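Notebook, Wednesday – clothes-sorting demo for the open day

Visitors from 10 to 2 in the front room, then the long session upstairs with the Homcombe people. Writing this up while I still have it straight.

Set up the Joo table first. Arm came up without faults, but the left camera took two restarts before it would hold a stream. Same cable as last month. I have put tape on it and it should go in the bin.

The front room ran the towel fold on a loop. Policy is the one trained on 1,443 episodes, no changes since the freeze. Logged 39 attempts before lunch. The misses were nearly all at the second corner, where the finger slides over the hem and closes on nothing. I told people that up front, and they seemed to enjoy waiting for it.

Questions that came up more than once:
How long does one fold take (I gave the figure from the log).
Can it do fitted sheets (no).
What happens if you put a hand in (it stops, and we showed this with the foam block).
Where do the training episodes come from.

The last one took the most time. Most visitors assumed somebody programs the motions. I explained that a person does the chore with the hand-held gripper and the recordings go into training, and that we want real rooms with real clutter in them. Unit 007, yellow fingers, clothes on a bed.
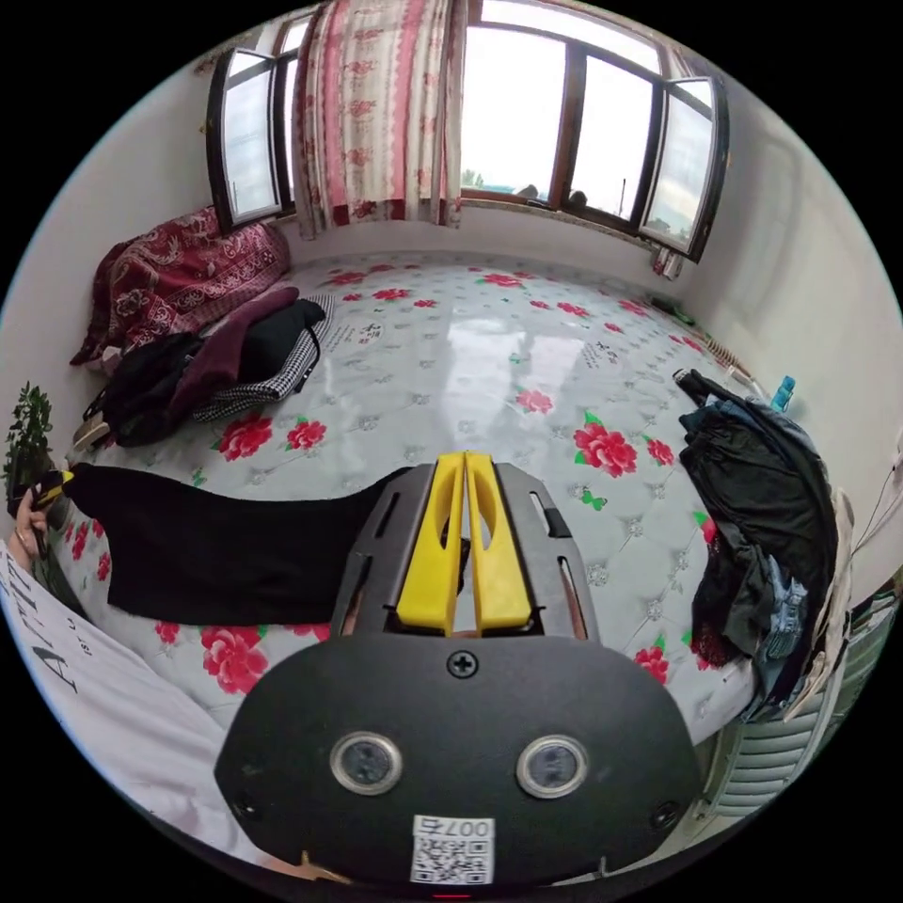

Dark clothing is still our weak spot. Black on black gives the model very little to separate one garment from the next, and the Hemau set is mostly light cotton, so it doesn't help. Two of the Homcombe group asked if we could just raise the exposure. Tried that in the spring. It helps indoors under lamps and hurts as soon as there is a window behind the bed.

They also wanted to know if patterned covers confuse it. I said I don't have numbers. We have never split the results by background, and we should. Adding it to the list for Ondport before the next training run.

Hand-held gripper was passed around after that. Most people squeezed too hard at first. A boy of maybe ten got the hang of it faster than his father did. Closing force on the fingers felt a bit stiff to me – check the spring on the spare unit as well.
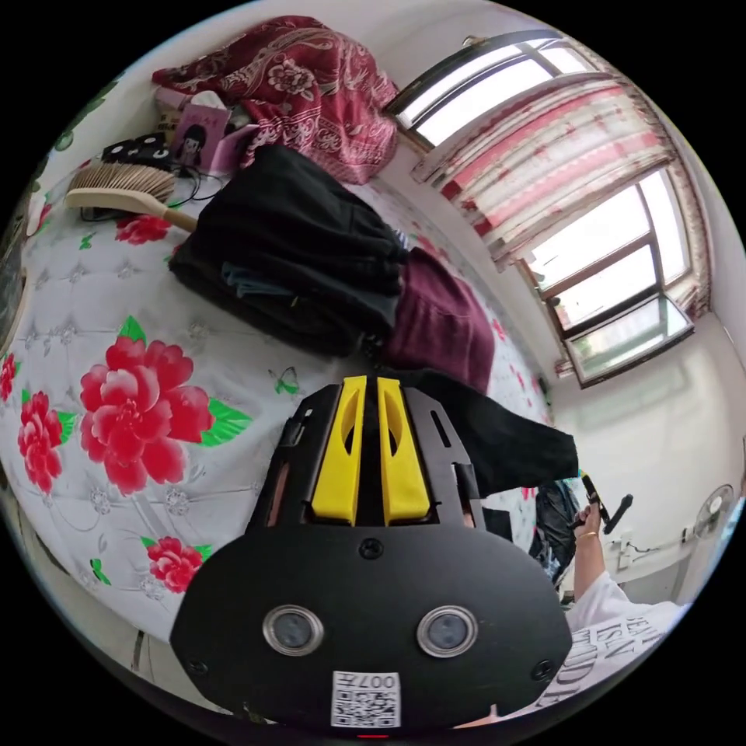 Zlatko Lazarević read the above and thinks I am too easy on the front room setup. In his view the towel loop hides the sorting problem, and next time we should show a mixed heap with dark things in it and let it fail in public. He would also drop the foam block and use the stop button, as visitors trust a button more.

I agree on the heap. I want to keep the foam block.

To do:
Replace left camera cable
Spring check, both units
Split results by background, light and dark garments separately
Send Homcombe the 5 log files they asked for
Return the borrowed extension leads to the front desk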